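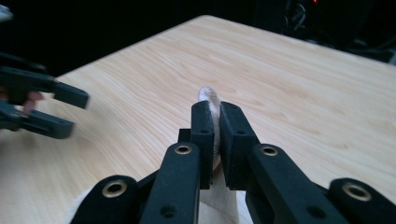 My aunt left me a table and a length of rope, in that order, and the lawyer on Figueroa read it out like it made perfect sense. "One table, pale wood. One rope, white, braided." Then he looked over his glasses at my cousin Jui-lin Yuen, who got the car, and told her about the car for ten minutes.

I'd never seen my aunt use a rope for anything. She lived on the seventh floor of the Hondgate building, apartment 127 (don't ask me how they numbered that place), and she didn't sail or climb or own a dog. But she could tie knots, I did know that much. When I was small she'd sit me down and say make me a bowline, and I'd make something that looked like a pretzel, and she'd pull one end and the whole business would fall apart. She thought that was hilarious!

So the table came to my place in May and the rope came in a grocery bag, and for weeks the bag hung on the doorknob. I ate at the table. I paid bills at it. I got to know the grain, which runs in these long ripples like somebody dragged a comb through wet sand, and I figured out that if you sit on the window side in the afternoon there's a glare right where you want to put your newspaper. 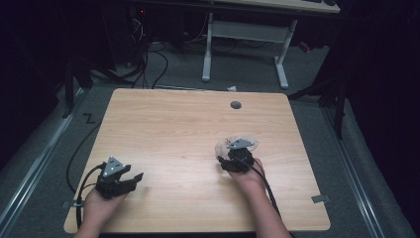 The hole bugged me, though. My aunt didn't own a computer. She barely owned a lamp. Why would she have a desk with a cable hole in it, with the neat gray ring and everything? I called Jui-lin and she said, "Oh, that's not her table. That's the Tunley table."

Well, I'd never heard of any Tunley. Jui-lin had, of course, Jui-lin hears everything. Tunley was the man downstairs, and for years the two of them had played some game on Sunday nights that involved the rope. He'd tie a knot, she'd have 60 seconds to get it undone, and then they'd switch. When he moved out to live with his son he couldn't take the table, so two guys from Gralo Moving carried it up one flight and that was that. She won it, Jui-lin said. Or he lost it on purpose — the family was divided.

I got the rope out of the bag that night. It was softer than I expected, and fraying a bit at the tip, the way a shoelace goes when the plastic comes off. I laid it out across the wood and tried to remember. The rabbit comes out of the hole, goes around the tree, and then what does the rabbit do? I sat there with cold noodles at my elbow and tied pretzels until almost eleven. 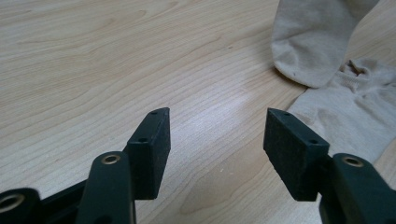 Around the fourth or fifth night I called the son. Jui-lin had the number, naturally. I said I had his father's table and did his father want it back, and there was a long shuffling noise and then an old man's voice, very close to the phone, said, "Has she still got the rope?"

I said I had it. I didn't say anything else for a second, and neither did he.

"Can you do a bowline?" he said.

I told him no, not one that held.

"Sunday," he said. "Put the kettle on. And clear that table off, I know what your family's like."

More short fiction
The Lamp on Figueroa
What the Moving Guys Said
Eleven Letters to a Landlord
My Cousin's New Car
Soup for the Seventh Floor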